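Home Issues Articles For Authors Contact

Reading time: 3 min

4. Bedding surfaces and reported sleep

4.1 Sample and method

The household survey covered 1418 adults in the Đoàn district, all of whom slept at home on most nights in August. Interviews were carried out in the evening by two teams led by Hằng Đào and Chiến Lại. Each person was asked what they slept on, whether a fan or air conditioner ran overnight, and how often they woke up feeling too warm. People who worked night shifts were left out, as their bedrooms were used at different hours and could not be compared with the rest.

Of those interviewed, 561 used a bamboo or rattan mat as the main sleeping surface. The others slept on cotton sheets, on synthetic sheets, or directly on a mattress cover. We did not separate mats by price or age. Many people could not say when a mat had been bought.
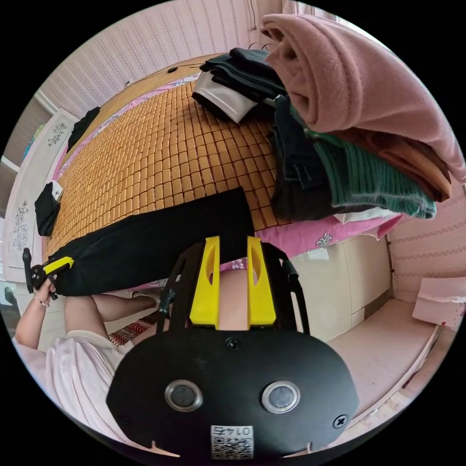 Waking was recorded on a four-point scale, from "never" to "most nights." The scale was taken from an earlier questionnaire by Till Lammers and translated by Yến Văn, who also checked the wording with older residents. One item, on sweating, was dropped after the pilot. Respondents read it as a question about illness and gave answers that did not match what they told us later in the interview.

4.2 Mats and night waking

Mat users reported fewer warm wakings than people who slept on synthetic sheets. The gap between mat users and cotton users was small and disappeared once air conditioning was taken into account. In rooms with only a fan, the gap remained. This fits the usual explanation that a tiled mat holds little heat and lets air pass under the body.
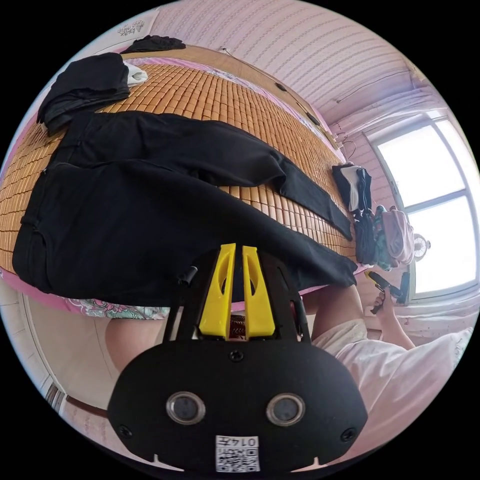
Figure 3. Bamboo mat made of small rectangular tiles, on a bed in a room with patterned pink wallpaper.

Complaints about mats were mostly about comfort. Respondents mentioned pinched skin, hair caught between tiles, and a surface that felt too hard toward morning. Several put a thin cloth over the part where the shoulders rest. Quyên Âu has described the same habit in the Basine villages, where mats are put away as soon as the rains ease.
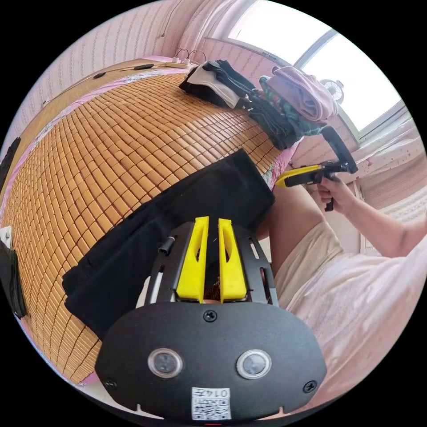 Does covering a mat with a sheet cancel its effect?
A thin cotton sheet made little difference in our data, while a padded cover brought reports of warm waking back to the level seen for mattress covers.

Few people used padded covers, so this result should be read with care. We also relied on what people remembered from the past month, and memory of waking at night is poor.

4.3 Cleaning and storage

Most mat users wiped the surface with a damp cloth and let it dry in the shade. Drying in full sun was common too, though some said it made the tiles brittle.

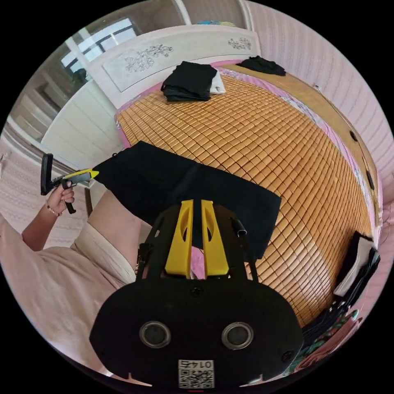
Storage varied more than cleaning did. Mats were rolled and stood behind a door, folded under the bed, or left in place all year beneath winter bedding. Mold was reported most often for mats left in place. The Dikar survey found the same pattern but used a shorter list of storage methods, and its figures cannot be set directly beside ours. The Trodunus survey did not ask about storage at all.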